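The rules of the Demelbridge Robotics Club required that each trial be entered in the log before the arms were powered. Graziella Piras wrote "Trial 5, clearing the table" and signed beneath it.

"The bottle first," said Nives Gatti, who held the stop button – a duty assigned by rotation. "Then the calculator. Both go in the white bin."
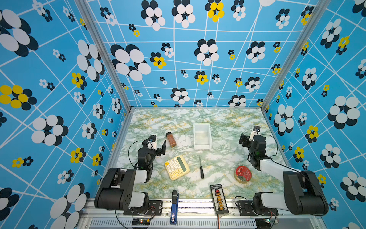

## Entry 2

The judges from Fisham were expected in May. Miss Piras recorded the start of the trial and asked for silence. Miss Gatti rested her thumb beside the button and gave it.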